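4.2 Fingertip pads and wrist-view coverage

The second comparison concerns the fingertip pads of the hand-held grippers. The Vurlow pair uses a two-finger linkage with boxy tips, and each tip is covered on its gripping face with a black pad material. Earlier trials at the Tollville site used bare plastic tips, which slid on smooth lids when the operator closed the jaws at an angle. The covered tips were adopted in July and have been used for all recordings since then. No pads were replaced between sessions, so that wear could be treated as a condition of the test.
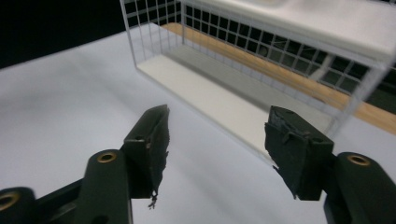 Figure 4a. Wrist view with the jaws open and no object held. The pad covering is torn on both fingertips.

Wear was graded by Kaja Ramanauskas on a four-step scale, from intact (0) to torn with loose flaps (3). Only the gripping face and its edges were graded. Loose material matters for two reasons. It changes the contact patch when the tip meets a thin wall or rim, and it hangs into the part of the wrist view that the controller uses to judge the distance between tip and object. The Rozīte controller crops its input to the region between the fingertips, and a strand in that region can be mistaken for an object edge. The older Vavier controller takes the whole view at lower resolution and is less sensitive to this fault – though it is also slower to respond near contact.

Both controllers were trained on the same 4000 demonstrations. A further 2000 were held back for testing. Objects with clear walls were included on purpose, as they give weak edges in the wrist view and strong highlights under the table lighting.

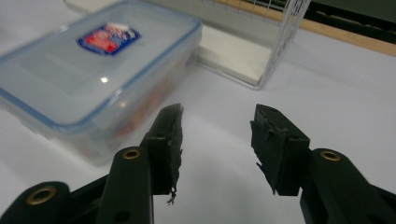

Figure 4b. Wrist view with a lidded clear container behind the left fingertip and a white wire rack further back. A frayed strand hangs from the left pad.

For lidded containers, the Rozīte controller completed 71 per cent of the held-back approaches within the position limit when pads were graded 0 or 1. The result was lower for grade 3 pads, and most of the added error was along the closing direction. The Vavier controller showed no clear change with pad grade. Trimming the loose flaps brought back part of the lost accuracy but did not restore grip on the lid rim, which suggests that the two effects should be measured separately.

The wrist views alone do not show how both grippers are placed around the object. A head-level view was therefore recorded at the same time and used to label each approach as one-sided or two-sided. 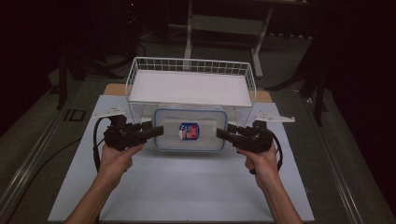
Labelling was done by Priit Siliņa, who did not have access to the pad grades. An approach was counted as two-sided if both sets of jaws pointed at the object before the first contact. Two-sided approaches were less affected by pad wear under either controller. We did not test whether this holds for heavier objects, and the position limit was kept the same for all container sizes.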